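Wirier Community Help > Security > Blocked connections

Outbound traffic to an unknown host every 6 minutes after plugin install

Posted by Stindow, 7/7/19

I run a small hobby site on a shared Linux box. After installing a gallery plugin from the Juncombe repository, the firewall log shows an outbound connection on port 303 every six minutes. The destination doesn't resolve to a name. The process owner is the web server user, so I doubt it's a cron job under my own account.

What I've done so far: changed the admin password, disabled the plugin from the dashboard and restarted the web server. The connections continue. The malware scanner reports nothing. The gallery page still loads as normal.

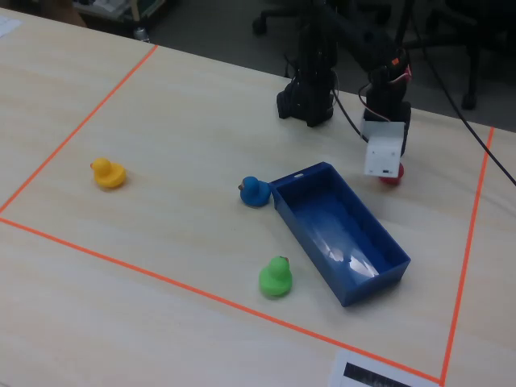 Replies

Đào

Disabling a plugin from the dashboard doesn't remove its files, and it won't stop a process that has already been spawned. Work in this order:

Block the destination at the firewall, outbound, all ports.

List the running processes for the web server user and note the parent ID of anything you don't recognise. Save the output before you kill anything.

Check the crontab for the web server user as well as your own. A fixed interval usually points to a scheduler or a sleep loop.

Search the uploads directory for script files. It should hold media only. My own uploads folder has 100 files in it and every one is an image.

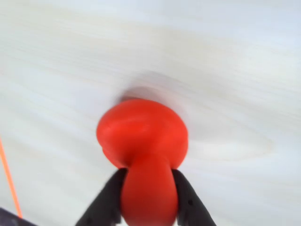

Red, soft-looking, on a pale wood background

If you find a script in there, don't just delete it. Copy it off the server, then rebuild from a backup that predates the install. Change the database password and regenerate the session keys too, as the plugin could read both.

juncombe_user

Had the same thing in January. Reinstalled the plugin and it went away.

Wirier

Reinstalling overwrites the plugin's own files and leaves anything dropped elsewhere. I wouldn't treat that as a fix.

To add to the first reply: compare checksums for the core files against a clean download of the same version. Also read the access log for POST requests to the plugin directory. Mine had 1000 of them from a single address, all returning 200. If yours looks similar, tell your host, as other accounts on a shared box may be affected.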